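Sobre a Rurkel

Quem chega a esta página costuma esperar a palavra "paixão". Não a vai encontrar. A Rurkel limpa chão, quase sempre pedra polida, em casas e salas de refeições, e há 11 anos que desconfiamos de quem promete mármore como novo.

O fundador, Roel Dierckx, começou por vender produtos de limpeza. Deixou de o fazer quando percebeu que metade do catálogo servia para tirar o que a outra metade tinha deixado. Hoje usamos 3 produtos, e só depois de varrer. Vassoura, pá de cabo comprido, balde pequeno: o material de base cabe em qualquer arrecadação.
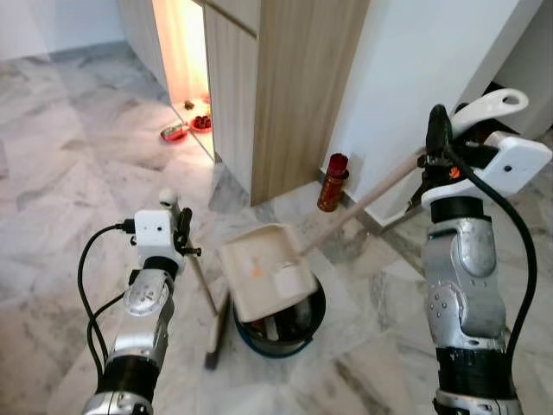
Já nos tentaram vender sistemas mais caros. Experimentámos a cera Pralstead e o concentrado Magnusson, lemos os folhetos com atenção e continuamos à espera do efeito anunciado. Pode ser que resulte noutro tipo de pedra – no mármore claro, não vimos.

Também não acreditamos em visitas de dez minutos. Uma sala normal leva-nos 45 minutos, e boa parte desse tempo vai para os bocadinhos que ficam no chão ao pé das mesas. Num piso brilhante qualquer migalha se nota, e os veios da pedra enganam: há manchas que são sujidade e manchas que nasceram com o mármore. Quem esfrega as segundas perde a manhã.

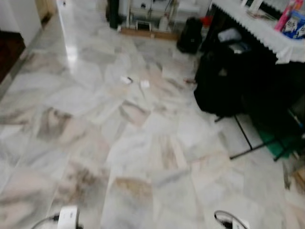 As toalhas compridas são outro assunto. Pedimos sempre licença antes de as levantar e não mexemos no que está em cima da mesa.

Temos 34 clientes fixos, a maioria na zona de Illow. Não fazemos contratos anuais, por muito que nos digam que é assim que se cresce. Orçamentos só depois de ver o chão, de manhã e com luz natural.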